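Start | Tickets | Wissensbasis | Abmelden

Ticket 680 – Drucker in der Anmeldung verliert die Netzwerkverbindung
Status: gelöst
Gemeldet von: Doina Ionescu
Bearbeitet von: Sum-yee Wei
Eröffnet: 10. März 2025

Meldung
Der Etikettendrucker Drolora ist mehrmals täglich offline. Aus- und Einschalten hilft für fast 18 Minuten, danach bleiben die Aufträge wieder in der Warteschlange hängen. Der Drucker im Lager läuft ohne Störung.

Verlauf

Wei: Kabel getauscht, anderer Port am Switch. Keine Änderung. Ping auf den Drucker antwortet zeitweise auch dann, wenn er ausgeschaltet ist – die Adresse ist also doppelt vergeben.

Wei: In der Gerätetabelle des Switches nachgesehen. Die zweite Adresse gehört zum Kassenterminal Pelell. Es hat die Endung 27 fest eingetragen, der Drucker bekommt dieselbe vom Router.

Ionescu: Das Terminal wurde vom Lieferanten eingerichtet, Zugangsdaten haben wir nicht. Können wir den Drucker umstellen?

Wei: Ja. Drucker auf feste Adresse außerhalb des DHCP-Bereichs gesetzt, die 27 im Router gesperrt. Auf 4 Arbeitsplätzen den Druckeranschluss angepasst. Am Platz hinten links war noch der alte Treiber aktiv, entfernt und neu installiert. Testdruck überall in Ordnung.

Ionescu: Läuft seit gestern durch. Kann geschlossen werden.

Wei: Adressliste ist in der Wissensbasis aktualisiert. Neue Geräte bitte vor dem Anschließen dort eintragen. Für kurze Hinweise reicht weiterhin die kleine Tafel.

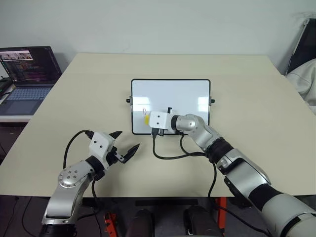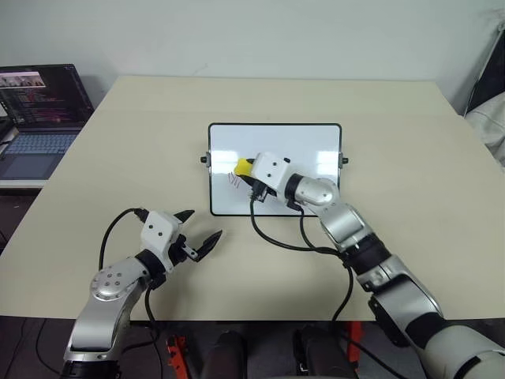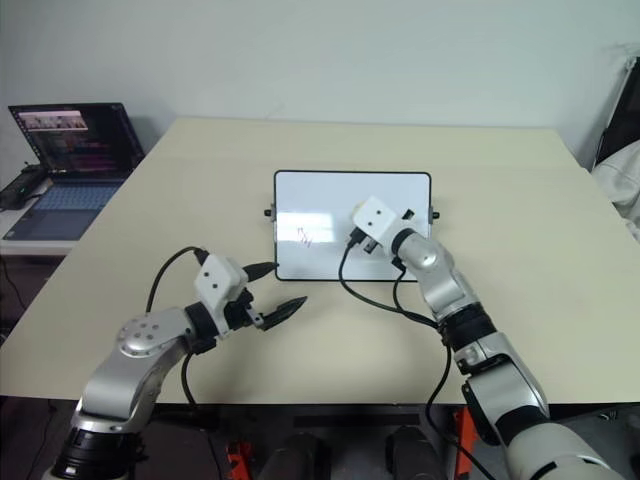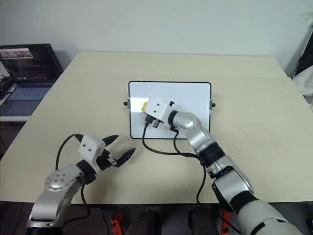
Anhang zu Ticket 680: kleine Weißwandtafel auf dem Tisch

Ähnliche Tickets
Scanner Trollen sendet keine E-Mails
WLAN im Besprechungsraum Tai bricht ab
Testseite druckt nur zur Hälfte
Router nach Update nicht erreichbar

Kontakt | Impressum | © IT-Service Tai | Nach oben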